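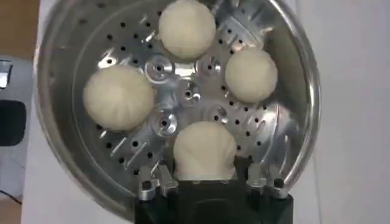 Steamer tray with four buns on it.

Vusum Bun Handler, fingertip notice

The Vusum gripper comes with dark pointed fingertips and a firm opinion about how hard to squeeze. In March, Anastasia Stefanou in our test kitchen logged 40 picks and got back five flat buns. The buns have not commented. 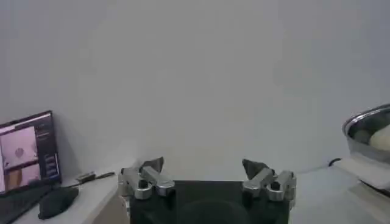
We traced it to the grip limit, which goes back to its factory setting of 115 after an emergency stop. Check it before every restart, and keep your hands clear while you do - the fingers close without asking. Update 20 holds the limit where you left it. Write to Hooman Kiani at Farker for a copy.
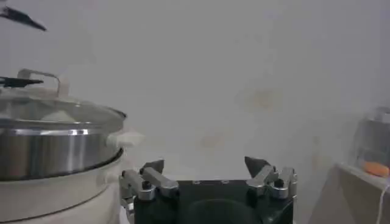

Gripper open, with the lidded pot to its left.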